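Trellgate Storage - Incoming Carton Check
Bay 2, packing side
Checked in May, morning round, start 9:00

Marks used: OK / Watch / Fix. Write a comment for anything that isn't OK.

1. Floor and aisles
Aisle clear to full width - OK
Floor markings readable - Watch. Tape is lifting by the Osent racking. Press it down for now, replace at the next round.
Spills, loose strapping, film on floor - Fix. Strapping ends left under the bench again. Picked up during the check.

2. Benches and tools
Benches level and steady - OK
Knives closed when not in use - Fix. One left open beside the tape. Closed and put back on the hook.
Tape dispensers, blade guard in place - OK
Scissors and staple puller on the board - OK

3. Scale
Zero before first carton - OK
Test load reads 900 g - OK
Leads out of the walkway - Watch. Cable runs along the back of the bench but has slack at the corner. Needs one more clip.

4. Cartons, general
Stacked no higher than the line on the post - OK
Heavy cartons at the bottom - OK
Brandão cartons kept apart from returns - OK. New sign is up.
Old labels removed or covered before reuse - Watch. Two in the reuse pile still had old address labels on them.

5. Cartons, close check
Corners and edges - look for crushing, splits and soft spots. Where a cut edge is open and the corrugation shows, run a thumb along it. If the layers move against each other, the carton goes to recycling.
Tape - should lie flat over the face with no lifted ends. Clear tape shines under the bench lights and can hide a split, so tilt the carton and look from the side as well.
Printed marks - faded print is fine if the carton is sound. Do not rely on faded symbols for handling, put a new label on.
Holes - any hole through the board gets a comment. Patch from inside if the contents are small or could catch dust. Do not put fingers in to test the depth.
Result for carton 1,385: Watch. Round hole through the face, torn rim. Print faded. Patch before it goes to Amavside.

6. Lifting and moving
Hand truck wheels and straps - OK
Gloves available in both sizes - Fix. Small size is out. Reorder.

7. Exits
Door opens fully from inside - OK
Nothing stored in front of it - OK

Open items carried to next round: floor tape, cable clip, small gloves, old labels in reuse pile, patch on 1,385.
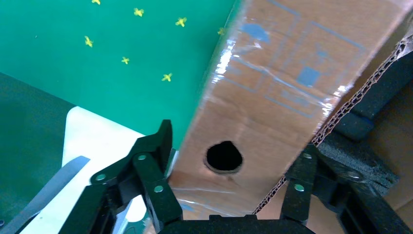

Item 5: hole in the carton face, with clear tape and faded blue print.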